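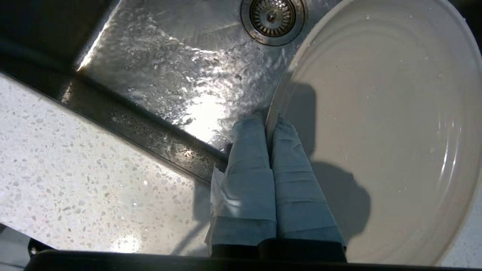
Slide 1. Wrist view, fingers closing on a plate rim in the wet sink.

Speaker notes, Éabha Foley
Firnetti: choosing which camera to trust when everything is shiny
Edport seminar, 2024-03-07

Leave title slide up while people sit down. Don't start on the plate straight away, do hello first.

Thanks for having me. I'm Éabha, Tulari lab, manipulation side. Going to talk about one method and one result, and then quite a lot about where the result falls over, which is the bit I'd like help with. Interrupt whenever.

OPENING

Point at slide. White plate on edge against the steel, water on everything. Ask the room: where does the plate stop and the reflection start? Give them a few secs. Most people find it fine. The policy doesn't, or didn't.

Things to point at (quick):
The glare on the steel right next to where the fingers meet the rim. Brightest thing in view and it's at the point we care about most.
The shadow across the plate. That's us. Arm and fingers. Moves when we move, so a network that's learned "dark edge = object edge" gets dragged around by its own hand.
Droplets up near the rim. Tiny highlights, shift with viewpoint.

So: three sources of moving edges and one edge we want. Say that slowly, it's the whole motivation.

WHAT PEOPLE DO NOW

Standard recipe. Head camera plus wrist camera, encode both, concatenate, let the policy sort it out. Works well on a dry bench. I've done it for years and will keep doing it on a dry bench.

Problem with concatenating at the sink: the weighting between views is implicit. You can't see it, can't log it, and when a grasp goes wrong you can't tell which view sold you the bad information. We spent most of January staring at attention maps. Not a great use of January.

(If someone says "depth": yes, tried it, wet steel gives you holes and phantom points. Backup slide. Move on.)

(If someone says "polarising filter": also yes, helps, doesn't fix the shadow. Loses light as well. Happy to chat after.)

THE IDEA

Firnetti is a gate. Small, boring, sits between the encoders and the policy. At every step it outputs one number per camera, how much to trust that camera right now, and the features get scaled by it before they're mixed. That's it archtecturally.

What's different is how the gate is trained. We don't train it on task success. We train it on self-disagreement:

Take a short window of demonstration. Ask each view on its own to predict where the gripper will be relative to the contact point a moment later. Compare with what the arm's own joint readings say happened. View that predicted badly gets low trust for that window. View that predicted well gets high trust. No labels, no one drawing boxes on plates.

Joint encoders don't care about glare. Say this line. It usually lands.

Then freeze the gate, train the policy on top. We tried training both together and the gate collapses to all-wrist within a day. Looked great in the loss curves too, which was annoying.

Pause here. Someone will ask about the contact point, how do we know it in the demos. Answer: gripper current. When the fingers load up, call that contact, work backwards through the window. Crude. Misses light touches. Come back to this under failures.

WHY THE HEAD VIEW ISN'T ENOUGH

Next slide. 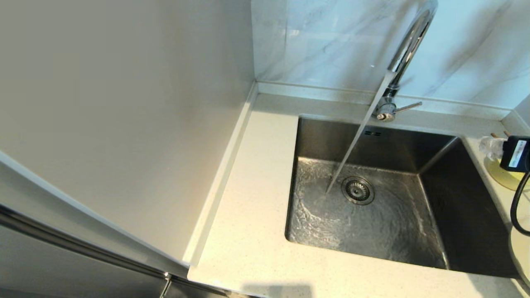

Slide 5. Head view of the basin with the tap running.

Easy mistake is to say wrist is too messy, just use head. So talk through this one properly.

Good things: whole basin in one go. Tap, drain, front edge of the counter, all stay put. Great for planning where to go. If all you needed was "move hand to sink" you'd never need the other camera.

Bad things: look at the floor of the basin. Moving water over most of it. Ripples are bright and they never sit still, so any feature that lives on the sink floor is gone from one instant to the next. Drain ring you can still find through the water, and the gate does seem to like that ring, trust in the head view goes up when it's visible. Didn't design that. Nice though.

Right wall in shadow, so something dark down in that corner would be hard going. We see this in the numbers, the right hand side is our worst pickup region. Don't oversell, it's a correlation.

Also resolution. A plate rim on edge from up here is a few pixels thick. Fine for approach, no good for the last bit.

So what the gate should do is hand over. Head early, wrist late, and in the middle, something smooth. What it does do is mostly that, with some odd behaviour I'll show.

THE DEMONSTRATIONS

All teleoperated. Benavides is the name of our test kitchen, people always ask if it's a coauthor. It isn't.

Kept the collection deliberately untidy. Operators could run the tap or not, blinds up or down. Same wrapped fingers throughout, so don't quote our grip results for bare ones. No reset to a fixed start pose either, operators began from wherever they'd ended up. Reviewer didn't like that. I do. If you always start from the same pose the gate learns a clock, "trust wrist after this many steps", and you've built a very expensive timer.

We checked for the timer thing. Shuffled the start times, gate still switched near contact. Backup slide if wanted.

Should also say: the wrist camera spends a lot of its life nowhere near a dish. Swinging past cupboards, pointed at the floor, pointed at a window. Early on we trimmed all that out as junk. Mistake. Put it back in and the gate got better, as it finally had examples of the wrist view being useless for the task and needing to say so. 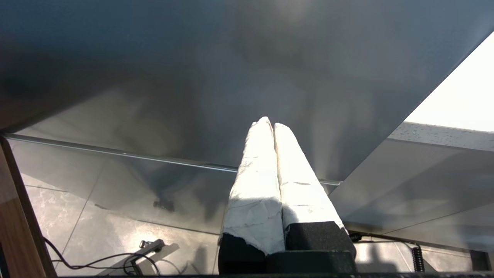
With the transit footage in, trust in the wrist camera drops as soon as the arm leaves the sink and comes back up on the return. Without it, the gate just stays high the whole time, since every wrist view it ever saw in training was a good one. Obvious in hindsight. Cost us a full retrain.

Same goes for blown out light. If the only glare in your training set is glare on the sink, the gate learns sink glare. Swing towards daylight and it goes confident for no reason. Keep the ugly parts of your data, basically.

RESULT

Table slide. Keep it short, they can read.

47 trials, plate pickup from the basin, same starting layouts for both methods. Plain concatenation: 10 successes. Firnetti: 27.

Success = rim held and plate clear of the basin for a full hold. Sliding it up the wall and having it drop back doesn't count, even if it looked good. And it does look good, there's a video where everyone in the lab cheers too early. Play if time.

Say clearly: 27 out of 47 is not a dishwashing robot. It's a bit over half. But the only thing that changed is the gate. Same demos, same policy size, same arm, same fingers.

Dry basin, no difference between the two worth reporting. Which is what we'd want. If the gate helped on a dry bench too I'd suspect it was just extra parameters.

Did the extra-parameters control anyway. Padded out the baseline to match. No better than the plain one.

THE ODD BEHAVIOUR

Trust plot slide. Two lines over time, one per camera.

Walk along it: head high at approach, wrist takes over before contact, holds through the lift, hands back. Good.

Now the flicker. Just before contact both lines go low together, for a handful of steps. Gate is saying it trusts neither. I thought this was a bug for ages. Think it's right: fingers are covering the rim from above, the shadow's across the plate, and for that short stretch neither camera has a good look.

What does the policy do while both are low? Slows down. Nobody asked it to. The scaled features are small, so the predicted motion is small. Free caution. I wouldn't rely on it but it's a lovely thing to watch.

FAILURES

Six kinds, grouped by hand by me, so argue with the groups.

Light touch missed. The current threshold again. Fingers brush the rim, no load, the window never gets marked as contact, gate doesn't learn that moment.
Rim pinched too close to the tips. Plate pivots. Gate's fine here, it's a policy problem.
Steel edge mistaken for rim. Gripper goes for the lip of the sink with total confidence. Trust plot looks perfect the entire time!! This one worries me most. Both views can agree and both be wrong.
Water running onto the fingers during the lift.
Right wall, shadow, as mentioned.
Timeout. Both lines low, policy creeps, never commits. The flip side of free caution.

On the steel edge one, spend a minute. Self-disagreement only catches a view that predicts motion badly. A sink lip is a nice, rigid, predictable thing. Views predict motion relative to it beautifully. So the training signal can't see this failure at all, it's built in. Need something about object identity and I don't have a clean way yet. Would love ideas, esp from anyone doing tactile.

WHAT'S NEXT

Replace the current threshold. Fingertip sensing under the wrap is the plan, wiring is the hold up.
Other dishes. Bowls first. Glasses are a whole other talk.
A second kitchen. Everything tonight is Benavides and I can't tell you how much of the gate is glare in general vs glare in that one sink. If you have a sink and a patient flatmate come and see me.
Gate code is cleaned up, the data isn't yet. Don't promise a date.

IF RUNNING LATE

Skip the dry basin bit and the extra-parameters control. Never skip failures.

Q AND A, likely ones

Why one number per camera, why not per region? Tried a spatial version. It learns to mask out the gripper and stops there. Needs more data than we've got.

Does it work with more than two cameras? Nothing stops it. Haven't done it.

Latency? Gate is tiny, encoders dominate either way.

Why not just turn the tap off? Fair. For this task you could. Rinsing is next though and then you cant.

Leave the trust plot up during questions, not the thank you slide.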